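Dicas de cozinha e bancada

Imprimir esta página | Enviar por e-mail

O que aprendemos sobre organizar a bancada num dia aberto de robótica

12 Jan 2025

Em setembro fomos ao dia aberto da Vonham, que tem uma cozinha de ensaio no edifício Grustgate. Fomos para ver os braços robóticos a preparar bebidas e pratos simples. Viemos com notas sobre arrumação que servem para qualquer cozinha, com ou sem robô.

A visita demora 40 minutos e cada grupo tem no máximo 9 pessoas. Convém chegar cedo, porque o café da entrada fecha durante as demonstrações e não há onde esperar sentado.

Dividir a bancada em zonas

Antes de cada tarefa, a equipa da Vonham forra a mesa com papel e marca retângulos com fita adesiva. Cada coisa tem o seu retângulo e volta para lá depois de usada. Em casa experimentámos o mesmo durante uma semana e ficou. Algumas indicações:

Use fita de pintor. Sai sem deixar cola se não ficar mais de duas semanas no mesmo sítio.

Faça os retângulos maiores do que a peça. Se a taça ocupa o espaço todo, vai acabar em cima da linha.

Deixe uma zona vazia junto à tábua de corte. É lá que pousa o que acabou de cortar.

Papel de embrulho pardo serve para forrar. Prenda-o por baixo do tampo e troque-o quando ficar manchado. Não o use perto do fogão.

Gelo e citrinos

Tire o gelo do congelador só no fim. Uma taça de cerâmica arrefecida no frigorífico aguenta-o mais tempo do que uma taça à temperatura ambiente. Se o gelo for para servir à mesa, ponha uma colher ou concha ao lado, nunca enterrada nos cubos, porque cola.

Para cortar limão às rodelas, role primeiro o fruto na bancada com a palma da mão. Corte as pontas, deite-o de lado e faça rodelas da mesma espessura. Com crianças, uma faca de plástico chega para limão maduro, desde que um adulto faça o primeiro corte.

Guarde os frutos inteiros num tabuleiro à parte. Os que já foram cortados ficam na tábua até serem usados ou vão para uma caixa fechada no frigorífico.
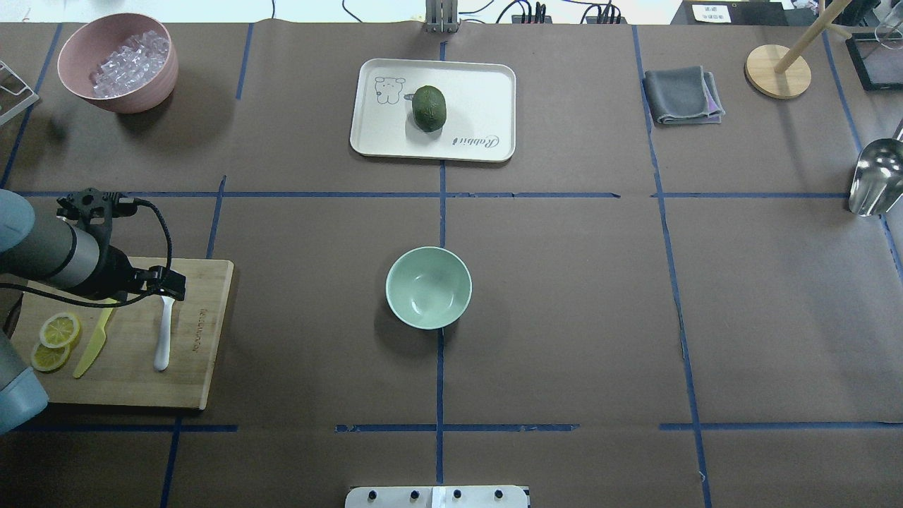

Bancada dividida com fita: gelo na taça rosa, rodelas de limão na tábua e a garra virada para o utensílio branco.

Panos e utensílios

Um pano dobrado, sempre no mesmo canto, evita andar à procura dele com as mãos molhadas. Dobre-o em quatro e vire-o quando uma face estiver suja. Separe o pano da bancada do pano da loiça.

Os utensílios compridos devem ficar com o cabo voltado para quem os vai usar. Na demonstração explicaram que um talher fora de posição obriga a repetir o movimento. Connosco a diferença é menor, mas nota-se quando se cozinha com pressa.

Cabos e tomadas

Passe as extensões pela parte de trás da bancada, longe do lava-loiça. Se tiver de ligar a batedeira, desligue-a da tomada logo que acabe. Uma abraçadeira de velcro em cada cabo resolve o excesso de comprimento.

Para visitar

A próxima sessão aceita 100 inscrições, feitas ao balcão do Grustgate. A entrada é livre. Não é permitido tocar nos braços nem passar a linha do chão.

Artigos relacionados
Como tirar cola de fita de um tampo de madeira
Visita à oficina Urquhart: afiar facas sem estragar o fio
Tábuas de bambu: limpar, secar e olear
Trendard: três maneiras de arrumar tampas de tachos

Contacto: caixa postal 628 | © Dicas de cozinha e bancada | Voltar ao topo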